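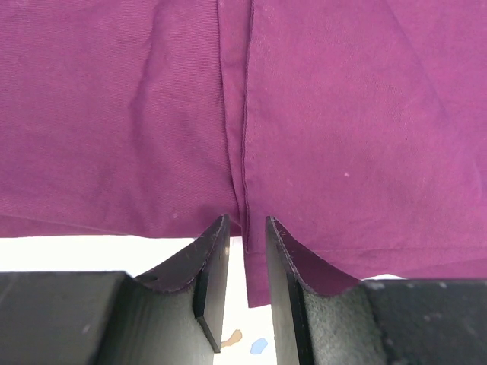 Choosing fingers for cloth: what we tried at Kernholm
Speaker notes, Monday afternoon session. Slot is 30 minutes including questions, so keep moving!

Opening

Hello, thanks for coming back after lunch. Say which group I'm from and that the slides will be on the Hanbridge page by tonight.

Start with the question we got asked most last year: why do you keep talking about the arm? Fair point. We spent ages on the arm, and it's a good arm, and then we put two rigid jaws on the end of it and asked it to pick up one layer of a shirt. So this talk is all fingers. Fingers and where you put the camera, and a bit at the end about the controller, which I'll cut if we're running late.

Quick show of hands – who has a gripper on their bench right now that came in the box with the arm and has never been taken off? (Expect most of the room.) Great, this talk is for you.

The problem with cloth

Keep this short, the audience mostly knows it. A box has sides. You close on the sides and you're done. A garment lying on a table has an edge, if you're lucky, and the edge is a millimeter or two of something that moves away when you push it. Then there are the places where two layers meet, like the front opening of a shirt or a cardigan, where you want the top layer and you very much don't want the one under it.

Our task for the whole comparison was deliberately dull. Find the edge of the top layer. Get one finger under it. Close. Lift it by a hand's width and hold it there. No folding, no hanging, no flinging. I know folding gets the applause, but when we went back through our old folding failures, the grasp had already gone wrong in most of them and everything after that was the arm doing a lovely job of folding the wrong thing.

Picture from the start of the talk

Go back to the opening picture here. It's the view from the wrist camera, looking out past the fingertips at the cloth. Let people look at it for a few seconds before talking.

Things to point at:

The two tips. They're the wedge fingers, narrow at the top and wide at the base, and in this view they stand side by side with a small gap between them. The gap is where the policy learns to look, or at least that's how I've come to think of it.

The dark edge running down to just above that gap. That's the line we care about, where the right-hand layer lies on top. From the side of the table I'd struggle to tell you which layer is uppermost. From the wrist you get that thin shadow next to the edge and it's plain as day. I love this view!

The little corner hanging down between the tips. Corners are a gift. If there's one in view we go for it first.

The scuffs on the fingers. Mention the wear here and come back to it later.

Don't spend more than two minutes on it. I always do.

The three sets of fingers

Set one, the flat parallel jaws. Stiff, square ends, rubber pads. We used these as the baseline since everybody has something like them. They're great on anything with thickness. A rolled towel, no trouble at all. On a single layer lying flat they mostly pushed a ripple along in front of them, and when they did close on the ripple they brought both layers up together. I went in expecting them to be bad and they were a little better than I expected, mainly on fluffy fabric, where the pad can drag the top layer up into a pinch. On thin knit they were as bad as I'd feared.

Set two, the wedges. These are the ones in the picture. We call them the Furnance tips after the workshop that cut our first pair, and the name has stuck. The idea is a narrow point that can slide along the table and go under an edge, then a face that widens behind it, so that once you have a little cloth you have somewhere to hold it. They were our favorite from the first afternoon and I've tried hard to be fair to the others.

Set three, the soft ones. Molded, hollow, they curl when you close them. Gorgeous to watch. Very forgiving if your height is off, because they just bend and carry on. The trouble is at the start of the grasp, where you want the tip to be thin and to go exactly where you send it, and a soft tip does neither. They came into their own later, when we were handing cloth from one arm to the other, and I'd happily use them there tomorrow.

How we ran it

We did 1569 grasp attempts across the three sets. Same arm, same table, same stack of clothes, with the clothes shuffled between blocks so that no set of fingers got an easy pile. An attempt counted as good if exactly one layer came up and stayed up. Two layers was a fail, even if it looked nice. Nothing was a fail. Pinching the table was a fail, and noisy.

Someone will ask about how the edge was picked. A person picked it, by clicking on the wrist view. We wanted to compare fingers and we didn't want the edge finder's bad days mixed in with that. There's a fully automatic version running now, but none of today's results come from it.

Results

Show the bar chart. Say the order out loud, as the colors don't come across well on projectors: wedges first, soft second, flat third.

The part I find more interesting is how they fail. The flat jaws fail by missing. The soft fingers fail by slipping, usually partway through the lift. The wedges fail by being greedy – they slide under the edge you wanted and then under the next one as well, and up come two layers. So the fix for each is different, and if you only look at the success bar you'd never know it.

For the wedges, what helped most was coming in slower and at a lower angle over the last bit of travel. We also tried opening the fingers wider before the approach, which I was sure would help, and it did nothing at all. If you've had a different experience please come and find me.

Seams and hems

A short aside, and a fun one. Hems are thicker, so they're easier to catch and easier to hold. But a hem also has a stitched line above it, and on the wrist camera a stitched line can look a lot like an edge. We had a whole morning of the arm trying very sincerely to get underneath a row of stitching. Play the clip if the sound is working.

What we do now is prefer a border with table showing beyond it. If there's bare white table on one side and cloth on the other, it's an edge. If there's cloth on both sides, treat it with suspicion and look for the shadow.

Cameras

We compared two placements: one fixed above the table and one small one at the wrist. I'll be quick.

Overhead is wonderful for deciding where to go. You see the whole garment, you can plan, and people in the lab can understand what they're looking at. It's poor for the last few centimeters, when the gripper itself is in the way.

Wrist is the other way round. Once you're close you can lose all sense of which garment part you're at; one stretch of plain fabric looks like any other. But you can see the tips and the edge together, and that is exactly what you need for closing.

So use both if you can. If I had to pick one for grasping cloth I'd keep the wrist and be clumsy about the planning.

Practical point: mount it so that both fingertips stay in view at every opening width. Our first mount lost one tip when the gripper was fully open, and we blamed the fingers for a week. Also think about what color your table is. White has been kind to us with darker clothes, less so with the pale ones.

Wear

Come back to the scuffs. The wedges work by scraping along a table, so of course they get marked. We swapped one pair after 411 attempts, when the ridge had roughened enough to snag on a knit. Before that point a bit of roughness seemed to help with grip, though I can't put a number on that and won't pretend to. Check yours with a fingernail. If it catches your nail it'll catch a sweater.

Controller (skip if past the 20-minute mark)

We moved from plain position control to a compliant mode on the vertical axis, so the tips can rest on the table with a light push. It's a small change and it made the wedges usable by people other than me. Before that you had to set the height very precisely, and if somebody leaned on the table you had to set it again.

The compliance settings came out of the Maluleke project, where they were worked out for wiping surfaces. We took them almost unchanged. I'm still delighted by that! Same light push, same slow slide, completely different job.

Things I'd like to try next

A thinner wedge with a replaceable edge, so that wear stops being a reason to throw out a whole finger.

One wedge and one soft finger on the same gripper. It looks silly on the bench, and I have high hopes.

Something that feels how many layers are between the tips. We've got a rough version using finger position after closing, and it can tell one towel from two. It can't tell one thin knit from two yet.

Questions I expect

Why not suction? We tried it for a day. Air goes straight through knit.

Would it work with gloves, socks, small things? Socks yes, with patience. We haven't tried gloves.

Are the finger files available? Yes, on the Hanbridge page along with the wrist mount. Print the mount the stiff way up, there's a note in the folder.

Can we see it running? The demo table is in the hallway during the coffee break. Bring a sweater if you're willing to lend it.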